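Painting over old cabinet doors – primer or not?

nsamuel56
21 Sep 2024
Planning to repaint the tall double doors in our TV room. They have a cream finish with molding around the panels, and I want dark green. The clerk at Beddoe sold me Dosero, which says no primer needed. 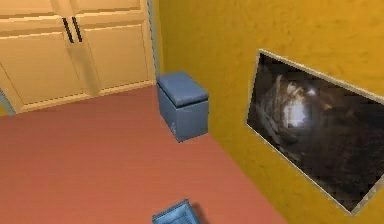

I have 2 quarts and would like to be finished by December. Do I still sand?

C. Pumphrey
Sand, yes. 190 grit, or whatever is close. I skipped primer on mine – three years, no chips.

usano_fan
Disagree. Skipping primer is fine until something bumps the edge. Alel bonding primer cost me $19 and one evening.

nsamuel56
Walls are staying yellow, so maybe green is wrong too.
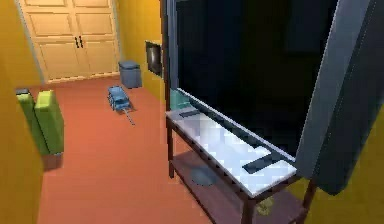 Green is fine with yellow, Nest. Cledwyn's doors were probably bare wood, so his results don't tell you much. Prime them.

C. Pumphrey
They were painted. Oil, two coats.

nsamuel56
OK, I'll prime one door and see how it takes.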